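Trorik Gripper Project

The Trorik Gripper Project, usually shortened to Trorik, is a student robotics project at Mornby Technical College in which teams build hand-held gripper tools, record household tasks with them, and use the recordings to program a fixed robot arm. It is run as a two-term elective and ends in an internal competition, the Tarnia Round.

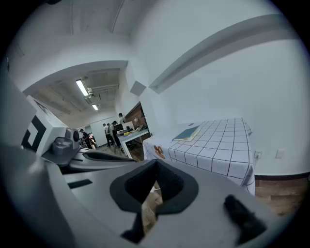 Background

Trorik grew out of an evening robotics club that met in the college's old print building. The club had built line-following vehicles for several years and had one bench-mounted arm, which was programmed by typing in joint angles. Students could make the arm repeat a fixed motion, but any change in the position of an object meant starting again.

Burgi Mösli, an instructor in mechanical design, proposed that students carry the gripper by hand and let the arm copy the path. The first tool was a pair of kitchen tongs with a webcam taped to the hinge. It recorded video but gave no usable measure of how far the jaws were open, and the tape failed in warm weather. A second version used a printed body and a trigger. Both are kept in a cabinet in the workshop along with the original parts list.

The elective was approved on 8/30/19 and replaced the club in the college catalog. The name Trorik comes from the file name of the first working path-following program, which had been assigned by a password generator and never changed.

Course structure

The elective is open to second-year students in mechanical, electrical and computing programs. Enrollment is limited to 30 students, who are placed in teams by the instructors. Each team must include at least one student from each program. Students who have taken the first-year shop safety course are given priority.

The first term covers tool design and construction. Teams receive a common set of drawings for the gripper body and may alter the finger shape, the trigger linkage and the camera mount. The overall jaw width may not be changed, as the tool and the arm must carry the same fingers. Printed parts are made in the college shop, and teams submit their files by the end of the third week.

The second term covers recording and playback. Each team selects one task from a list, collects recordings, removes those that cannot be used, and prepares a program for the arm. Typical tasks are:

Closing a book and moving it to a marked place
Placing a cup on a saucer
Folding a dish towel once
Picking up a pen and putting it in a holder
Moving a block from one tray to another

Teams may propose their own task. Proposals are due in February and must be approved by an instructor. Liquids, glass and anything with a blade are excluded.

Equipment

The standard tool consists of a body held in the hand, two opposed fingers with soft pads, a trigger, and a camera with a wide-angle lens. The pads are cast by the students from a two-part rubber in printed molds. A pad that is too stiff slides off smooth objects, and one that is too soft folds under load. Most teams cast several sets before settling on a mix.

Printed square markers of the kind known as fiducial markers are used to locate parts of the tool in the video. Each marker has a pattern that the software can identify and whose corners give its position and tilt. Markers are printed on matte paper, since glossy prints reflect overhead lights and are lost at some angles. Teams must check that a marker is flat after mounting. A curled marker is still detected in most cases, but the measured distance is wrong.

The jaw opening is calculated from the video. An early version of the tool used a rotary sensor on the trigger shaft, but the wiring broke often, and the sensor was dropped after the second year. The supplied software still contains a sensor input, which is left unconnected.

The wide-angle lens bends straight edges strongly toward the borders of the image. Calibration is done with a printed grid before each recording day. Anselmo Castaño, who teaches the computing part of the course, wrote the calibration notes that are handed out with the software. They instruct students to repeat the procedure any time the lens or its mount has been touched.

The playback arm is a seven-joint bench model, bought used from Howells, a regional supplier of laboratory furniture and shop equipment. It is bolted to a steel plate and enclosed on three sides by clear panels. An emergency stop switch is mounted on the open side.

Recording sessions

Recordings are made in ordinary rooms. The course notes state that a program prepared only from workbench recordings tends to fail when the table, the lighting or the wall behind it is changed. Teams are therefore required to record in at least two rooms and on at least two table surfaces. Patterned tablecloths are permitted and are useful to the tracking software, which follows small features from one video frame to the next. Large blank walls are a common cause of tracking loss, and students are taught to keep some part of a table, shelf or doorway in view.

A session begins with the grid calibration and a slow sweep of the room. The operator then performs the task, returns the objects to a new starting position, and performs it again. A second student keeps the log, in which each attempt is marked as complete, dropped or interrupted. Dropped attempts are kept in a separate folder. They are not used in the program but are required for the written report.

Each team must submit 200 complete recordings. The figure was lower in the first two years and was raised when several programs were found to work only from a single starting position. Recordings in which the operator moves faster than the arm can follow are rejected by a checking script, and the team must replace them. This is the most common reason for late submission.

Other people may be present in a recording room. Students must tell them that a camera is in use, and recordings are stored on a college drive that is cleared at the end of the academic year.

Tarnia Round

The Tarnia Round is held at the end of the second term and takes its name from the hall used for the first event. Each team's program is run on the same arm, with the same objects used in its recordings, on a table the team has not seen. The judges choose the starting positions, and teams may not touch the arm or the objects once a run has begun.

A run is scored on completion, placement and time. Completion carries the largest share of the points. A program that finishes slowly scores higher than one that drops the object, and a run that strikes the table hard enough to trip the arm's force limit scores zero. The written report is graded separately and does not affect the result of the round, although a team that has not turned in its report may not take part.

The highest score recorded is 77, reached by a team made up of Tomos Pugh, Huw Powell and two other students with a towel-folding program. Their finger pads had a shallow notch along the gripping face, which held the edge of the cloth without pinching it flat. The notch was added to the common drawings the following year as an optional feature.

Assessment

Grades are based on the tool, the recordings, the program and the report. The tool is inspected at the end of the first term. Inspectors look for loose fasteners, play in the trigger linkage and unequal finger travel. A tool that fails may be repaired and shown again once.

The report must include the drawings as built, the calibration results, the log and an account of the failed attempts. Reports from earlier years may be read in the department office but not copied.

Changes and criticism

Students in the early years objected to the weight of the tool, which caused wrist strain in long sessions. The body was later hollowed, and sessions were limited to one hour per operator. Left-handed students reported that the trigger guard pressed on the thumb. A mirrored body was drawn by Osian Gittins, then a second-year student, and is now included in the standard files.

Some instructors in the electrical program have argued that the removal of the rotary sensor left too little circuit work in the course. An optional unit on the arm's stop circuit was added in response. It is taught in the second term and may be taken in place of one section of the report.

See also

Fiducial marker
Robot end effector
Lens distortion
Programming by demonstration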